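Kitchen wall storage

Kitchen wall storage is the habit of keeping tools, packets and cloths on the walls of a kitchen instead of in drawers and cupboards. It takes in shelves, rails, single hooks, nets, and bags hung up by their own handles or loops, and it is most at home in small kitchens, where the counter is short and every drawer was full by the end of the first week. People who cook this way tend to grow very fond of it, and will happily show a visitor which hook belongs to which spatula.

History

Hanging things up is about as old as cooking indoors. Pots went on nails near the fire, onions and herbs were strung from the beams, and cloths dried wherever the warm air was. Fitted cupboards later hid much of this away, and for a while an open wall was thought a bit old-fashioned. It came back with small flats. In Clekurbridge, where many of the older terraces were split into units with kitchens barely 70 inches across, the wall never really went out of favour, and the local hardware shop Soler still keeps a full aisle of hooks near the front door.

Common arrangements

Most walls grow bit by bit, without a plan, but they do tend to settle into the same pattern. The heavy pan hangs closest to the stove, with the spatulas beside it, so that a cook can reach both without taking a step. Towels go between the stove and the sink. Shelves carry the light dry goods – noodles, dried mushrooms, tea – and the bottles in daily use line up at the back of the counter, the oil and the vinegar usually nearest the cook and the dish soap nearest the tap.

Bags are the part that newcomers find surprising. A bag on a hook keeps its contents off a damp counter and in plain sight, and mesh is favoured for garlic and onions, which like moving air. Tied plastic does well enough for dried food that will be eaten soon.
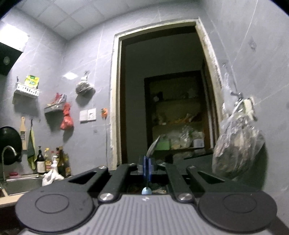 Readers of the Flusora household newsletter were of two minds on the subject, one replying that bags on hooks were all very well until you had 12 of them and couldn't remember what was in the ones at the back, and that she had gone over to jars and never looked back. Others wrote in to defend the bag, pointing out that it shrinks as it empties and a jar doesn't.

Fixing to tile

Tiled walls wipe clean easily, which makes them good company for a stove, but they are less forgiving when it comes to hardware. Stick-on hooks hold best on a smooth tile that has been washed with soapy water, dried well and left alone for a day before anything is hung. The Cisov pattern, a wide flat hook with a peel-off back, is the one most often seen in Clekurbridge rentals. Screwed hooks carry more, and a heavy wok really ought to have one, though tenants should ask before drilling.

Care

Grease settles on anything near a range hood, so hanging tools want a wash now and again even if they haven't been used. Cloths are best changed often. Many households take the whole wall down once a year, commonly in January, and put back only what they missed.

See also: Pantry; Dish rack; Pegboard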